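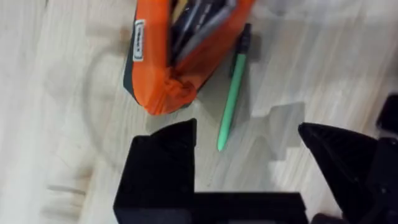

Orange pencil case with dark pens, and a mint-green one beside it.

Dovham Letter Swap: your questions

Do I need nice handwriting?
Not at all! Half the fun is getting used to somebody's loops and blots. Printed capitals are fine too.

How do you choose my pen friend?
Telma Mansilla reads every form and matches by interests first, then by how often you like to write. Tell her plenty (pets, books, odd hobbies).

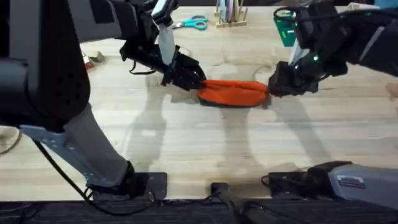

Issue 4

How long should a letter be?
Most of ours run to about 500 words, but a postcard counts, and a good one is a joy to get.

Can children join?
Yes, from the age of eight, with a parent's name on the form. Letters for under-16s come through us at Espinoza Hall and we post them on.
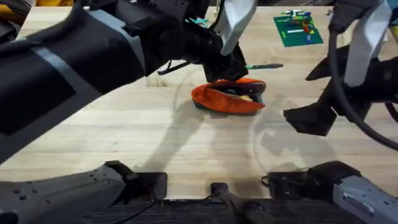
What if my pen friend goes quiet?
Give it a month, then drop Telma a line. She'll check that all is well and find you someone new if you'd like.

When is the next sign-up?
Thu 25 June, at the hall. Come along and bring a stamp!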